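Workshop notebook, Wed 26 March

Dye vat day again. I've put the indigo off since February and I'm out of excuses, so I mixed the small one this morning before the kettle had even boiled.
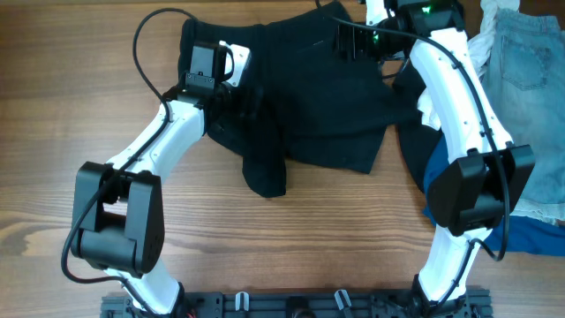 Anyway, the recipe. I went back to the Ponow powder because the Grescombe stuff kept giving me that flat, greyish blue I moaned about a few pages ago (the page with the tea ring on it). Fructose vat, same as last time, 3 parts sugar to 2 lime to 1 indigo by weight. I wet the powder out in a jar with the marbles and shook it till my arm gave up, then tipped it in slowly and stirred round the edge of the pot so it wouldn't froth.

First look after lunch — surface coppery, liquid underneath a nice murky amber, small flower in the middle. Much better than the last attempt, which just sat there being blue and sulky for two days. I do think our tap water has changed, so whoever mixes next, please use the rainwater drum and write down that you did.

Dips so far, all on the scoured cotton offcuts:

Strip A, one dip, came out a washed-out sky colour. Pretty, but no use for the Margaritis order, they want it dark.
Strip B, 3 dips with a proper airing in between. Lovely mid blue, a bit streaky down one side where I let it touch the pot. My fault.
Strip C, 7 dips. Now we're talking! Nearly navy, and it's still got a bit of life in it where the light hits.

The linen was a different story. It went in looking perfectly clean and came out patchy, so I reckon there's still sizing in it. I've put the rest of that bolt back on to simmer with soda ash and it can stay there till the water stops going yellow. If you walk past, top it up.

Still not happy with rubbing. Strip C left a fair bit of colour on a white hanky, even after the vinegar rinse. I might leave the next lot to cure for a week before washing and see if that settles it. Does anyone remember what we did with the Plukinari scarves? Those hardly crocked at all and I can't find a single note about them, which is very annoying of me.

Stock: 200 g of the Ponow left in the tin with the dented lid. Lime's fine. Fructose is low, and please don't pinch it for the coffee.

Vat's gone to bed with the lid on and the old doona wrapped round it. Strips are pegged along the back fence under the eave, labels on the left corner. Check the pH first thing, and add a pinch of lime if it's dropped.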